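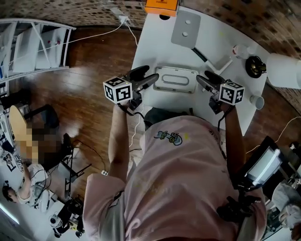

Our group spent the fall semester studying one table. It stands in the second-floor lounge of Hindholm, a residence hall with more laundry machines than places to sit, and the assignment for Everyday Spaces was to choose a shared surface and find out why it fills up. We had wanted the kitchen, but another group signed up for the kitchen nine minutes before we did. The lounge table is white and curved, so everything left on it shows, and nothing with corners ever sits quite right against the edge. A white tissue box has the middle, a gray pad sits beyond it, and off to the right a paper cup lies on its side near a clear plastic one that is still upright. That is a light day.

Background

The table came from a furniture supplier called Zolard and cost the hall 400 dollars, a figure we got from the residence office after two emails and a visit in person. It replaced a square one that residents remember fondly and could not describe to us in any detail. The hall rules say that personal items may not be left in common areas overnight. The rules are posted inside a closet.

What we did

We split the work into watching, asking and tidying. For the watching part, each of us took shifts in the lounge with homework open as a cover, and wrote down what arrived, who brought it, and whether it left with them. We used a paper log because our first attempt, a shared spreadsheet, was edited by someone's roommate. For the asking part we slid a one-page survey under 200 doors and got 40 back, one of them with a grocery list on the reverse. The tidying part came last and is the reason two residents on the second floor still do not say hello to us.

Fidelina Apaza drew the floor plan and kept the log in order. She also made the decision to divide objects into "residents" and "visitors." A visitor is something its owner takes away at the end of the sitting. A resident is something that was there when you came and will be there when you go. The tissue box is the purest resident we found. It was on the table for every shift, and every person we asked believed someone else had bought it.

What we found

Cups are the main problem. They start as visitors and turn into residents the moment they are empty. People carry a full cup very carefully across the whole lounge and then seem unable to carry an empty one back. The trash can is by the door, which almost everyone passes on the way out. We moved it next to the table for one week and the cups stayed on the table. We moved it back.

Pens behave differently. A pen left on the table gets borrowed, and it comes back, usually to a different spot. We think a pen is understood as public property and a cup as somebody's business.

The shelving at the side of the lounge was supposed to relieve the table. Survey answers said the shelves were "full," "not for us" and, once, "decorative." Mamani, the student council's storage scheme, had promised labels for them in October. We asked about the labels and were told they were in a box. We have looked in a lot of boxes.

The tidying trial

On three evenings we cleared the table completely, wiped it down and put the things on the shelves in the order we had found them. By breakfast the tissue box was back in the middle each time. We did not put it there. On the third evening we left a small tray from the Parncombe thrift store with a card asking people to use it for loose items. The tray worked for loose items. It also attracted a sock, a library book and a second, smaller tray.

Problems with the study

Forty surveys is not many, and we suspect the people who answer surveys under doors are the people who pick up their cups. Our shifts were mostly in the evening, so we know very little about mornings. One log page was used as a coaster.

Recommendations

Keep the tray. Put labels on the shelves, even handwritten ones. Move the rules out of the closet. The hall has 300 dollars left in its furnishing budget and there has been talk of a second table. We recommend against a second table until somebody has dealt with the first.

Submitted Sunday, March 6, 2022, with an extension.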